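The Bins and Benches Project: where we've got to
Progress report to the Bollanier Fund, February 12, 2020
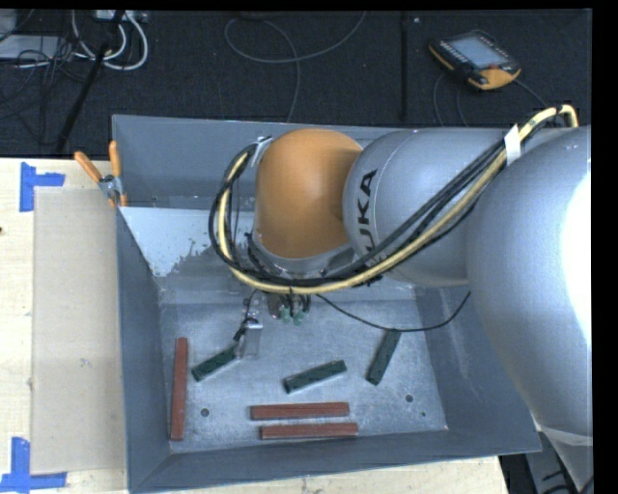 Hello again, and thank you for being so patient while I got this written up. January ran away with me a bit (stocktake, then the boiler, then more stocktake), but there's plenty to tell you and most of it is good news.

You'll remember that your grant of £1,570 was to sort out the big metal bins and the tables they live on at our Osteck workshop, so that the sorting area could be used properly again. When I last wrote we had a heap of old bins, no two tables the same height and a lot of opinions. We've moved on a fair way!

The bins first. We went for grey sheet metal with sloping sides, as planned, and I'm still very glad we didn't go for plastic boxes. The slope makes such a difference when you're emptying one, as things slide down to the middle and you can get a hand to them without scraping your knuckles up a straight wall. We bought 10 from Rostis, second-hand, and they came to £700 including delivery. I did look at new ones but the price made my eyes water, and a few scuffs and scratches on the floor of a bin never hurt a bag of bolts.

Cleaning them has been slower than I told you it would be. Some of the bins had old marks and a sort of crust in the corners, and I'd cheerfully put down one afternoon for the whole lot in my plan. It took 10 sessions. Hot soapy water shifted most of it, a stiff brush did a bit more, and after that we decided to stop being fussy. The Fan Street store has asked if it can borrow two once we're straight, and I've said yes in principle, if that's all right with you.

Then the tables. We kept the pale wooden tops, which were perfectly sound, and spent the money on bringing the legs to one height. It's lovely, I must say. You can slide a bin along from one table to the next without the dreadful lift-and-drop we used to do (and the noise that went with it!). I'd like to put a thin strip along the front edge of each top to save the wood, as the bins are heavy and a metal corner will dig in if it's dragged carelessly. That isn't in the budget yet, so please treat it as a question.

What hasn't gone so well is the labelling. The sticky labels we ordered wouldn't hold on the sloping sides and kept curling up at one end. I've sent off for the magnetic sort to try on a couple of bins before we buy enough for all of them. Until then we're chalking on a bit of slate propped behind each one, and it does the job.

On money, the bins are paid for in full and the work on the table legs has been invoiced but not yet paid. The labels are coming out of our own pot as I think that mistake was mine. I'll send the receipts in the post with the signed form.

Still to do before my next report: settle the labels, get the last two tables level, and write a one-page sheet on what goes in which bin. Do let me know about the edging strip and the Fan Street loan when you have a minute, and come and see it all if you're passing. The side door is the one to use, the front one still sticks.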